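Forum > Manipulation > Papers and Methods

Topic: Kevix "pruned demos" result – does anyone buy this?

ytamayo
I finally read the Kevix write-up from Ikoteck all the way through, appendix included, and I come out less convinced than I went in. Short version for people who haven't read it: they collect two-arm teleop demos on a table-setting task (mug, plate, napkin, cutlery onto a tray), score every demo with a small learned model, throw out the ones that score low, and train the same policy on what's left. Full set is 1434 demos. Pruned set is 1321. The claim is that the pruned set wins, by a lot, and the headline is "less data, better robot."

My problem is that they dropped 113 demos out of 1434. That is under eight percent. If removing under eight percent of your data doubles the rate at which the tray comes out right, then either those demos were poison or something else changed between the two runs. The write-up spends one paragraph on that question and most of the paragraph is about how the scoring model was trained.

Has anyone here tried it?

bedon_bench
Haven't tried it, have read it. I think you're being a bit hard on them. A small number of bad demos can do real damage with behavior cloning, especially if they all fail in the same spot. If you have a hundred demos where the operator hovers over the napkin for several seconds deciding what to do, the policy learns to hover. Anybody who has trained one of these things has seen it hover.

ytamayo
Sure, and if the paper said "we cut the hovering and it stopped hovering" I'd have no complaint. Then you don't need a learned score. You need a rule that says drop any demo with a long pause in it. Where is that baseline?

w_arboleda
It's in the appendix, second table. "Length filter."

ytamayo
The length filter drops the longest demos. Long and paused are different things. A slow operator who never stops moving gets cut, and a fast one who freezes over the fork for a while gets kept.

w_arboleda
Fair. I still think it's closer than you're giving it credit for. And the length filter did worse than no filter in their table, which tells you something.

ytamayo
It tells me they removed slow careful demos and it hurt.

KaraboR
Karabo Rampersad here, I do evaluation work so I went straight for the trial protocol. Some things that bothered me:

They report 140 trials per policy. Good number, more than most people bother with. But the trials for the full-data policy were all run first, and then all the trials for the pruned policy. No interleaving. Anyone who has kept a pair of low-cost arms alive for more than a week knows they drift. Somebody re-zeros a joint, somebody swaps a finger, somebody moves a lamp. If any of that happened between the blocks, it goes straight into the result.

There are 2 training seeds. With that few I wouldn't try to say anything about the spread.

The person resetting the tray knew which policy was running. I'm not accusing anyone of anything. You just place the fork a little kinder when you want the thing to work. I've caught myself doing it.

bedon_bench
OK the blocked trials I had missed. That's bad.

flores_a
I'm going to defend them a little, since the thread is turning into a pile-on. Running a blind, interleaved evaluation on two arms with hand resets is miserable. You're switching checkpoints between every trial, you need a second person, and the whole thing takes days. Most labs don't do it. If we hold Kevix to that standard then we should throw out most of what gets posted in this section, including at least one thing of mine.

KaraboR
I'd be fine with that! Mostly serious. Switching checkpoints takes a few seconds if you load them all at the start and let a script pick. The second person is the real cost, I agree with you there.

flores_a
Ha. Well, the one of mine is from when I was at Pacheco and I'd rather you didn't go looking for it.

kevin_bmz
Coming in with some hands-on experience. I'm Kevin Bermúdez, I don't work for Ikoteck, and I have no reason to like or dislike the result. We set up our own version of the tray task in December because we wanted a filter for our own demos, and the Kevix one was there with code. Our arms are a different make from theirs and our objects are whatever was in the kitchen drawer, so don't read it as a strict replication.

What we found so far:

The scoring model does find bad demos. I watched the lowest-scored ones and most of them deserved it – dropped spoons, a mug that got dragged on its side, an operator giving up halfway.

It also finds a lot of demos that look fine to me. The common thread is that both arms move at the same time. I think the score is partly a detector for "only one arm is doing anything," and since single-arm phases are easier to clone, you'd expect a policy trained on them to look cleaner.

I don't have a policy comparison I'd put my name on yet.

ytamayo
That second point is the most useful thing in this thread. If that's right, the pruned policy would be solving an easier version of the task, or the same task in a more one-armed way. Did you check which arm is moving when their policy succeeds?

kevin_bmz
Their videos are cropped pretty tight. In the clips I could find, the left arm does its thing, parks, and then the right arm goes. Four clips though, and they picked them.

w_arboleda
Is that a problem? If the tray gets set, the tray gets set. I don't care if it's one arm at a time. I wouldn't carry a plate and a fork at the same time either if I were being graded on it.

ytamayo
It's a problem for the title of the write-up, which has the word "bimanual" in it.

bedon_bench
I'm with w_arboleda on this one. The task is the task. If they wanted to force coordination they should have picked something that needs it, like unfolding the napkin.

KaraboR
Kevin, can you post how you're running yours? If you're going to do the comparison anyway I'd love for it to be done in a way that settles at least part of this.

kevin_bmz
Sure. Criticize away, nothing is final. Procedure as it stands:

1. Load every checkpoint before starting. The script picks one per trial and writes the choice to a file that the person at the table doesn't look at.

2. Home both arms, check the zero on each joint, and log it. If anything is off, fix it and throw out the trials since the last good check.

3. Lay the tray at the near side of the table and put the cutlery out beyond it. The spoon has a teal handle and the knife and fork have patterned ones, and we change the angles from a printed list. No placing by feel.

4. Start the policy and keep hands out. We write down what each arm is doing at fixed points, since that's the part I care about. In the one below the left gripper is open over bare wood, and the right one is down on the tray at the napkin. The mug and plate are on the tray and the cutlery is off it. That gets logged as "left clear, right at napkin."
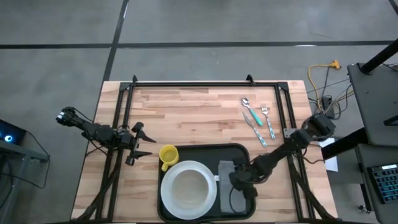

5. Stop at the time limit whatever is going on. No extra seconds because it looks like it's about to get there.

6. Score from the final still, done by someone who wasn't in the room. Each object gets on or off the tray, and the napkin gets a separate yes or no for whether it stayed folded.

7. Only then open the file and match trials to checkpoints.

KaraboR
This is good. Two comments. I'd fix the order list ahead of time so the script can't hand you a long run of one policy by bad luck. And in step 4, "at napkin" is vague. A gripper resting on the cloth, one holding it and one that just let go would all get the same note, and your whole theory depends on what the arms are up to. Log the finger opening too.

kevin_bmz
Agree on both. We have the finger positions in the joint log, I just wasn't pulling them out.

flores_a
One more thing to worry about. If the score likes one-armed demos, then the right control is a random prune matched for how much both arms move together. Drop the same number of demos, same mix of two-arm motion, but chosen blind to the score. If that does as well as Kevix, the learned score isn't buying anything.

ytamayo
Yes. That's the baseline I wanted in my first post and didn't know how to phrase. I'd run that before running anything else.

w_arboleda
And if Kevix beats it?

ytamayo
Then I'll say so in this thread and go use it. I don't expect to have to.

bedon_bench
I'll put myself down on the other side, for the record. I think the score picks up something beyond the two-arm thing. Kevin already said it caught the dropped spoons and the dragged mug, and a matched random prune leaves a lot of those in.

kevin_bmz
True, but so does a person with a notepad and an afternoon. We could add a hand-pruned set as a fourth condition. That makes it full, Kevix, matched random, and hand-pruned. Same arms, same policy code. I need to ask Wilson about arm time before I promise anything.

w_arboleda
You can have the evenings. Mornings are taken until the new fingers are in, and please don't change the zero offsets without telling me.

KaraboR
If the fingers are getting swapped, finish the whole set before the swap or start it after. Don't straddle it.

kevin_bmz
After, then. I'll post the order list here before the first trial so everyone can complain about it in advance.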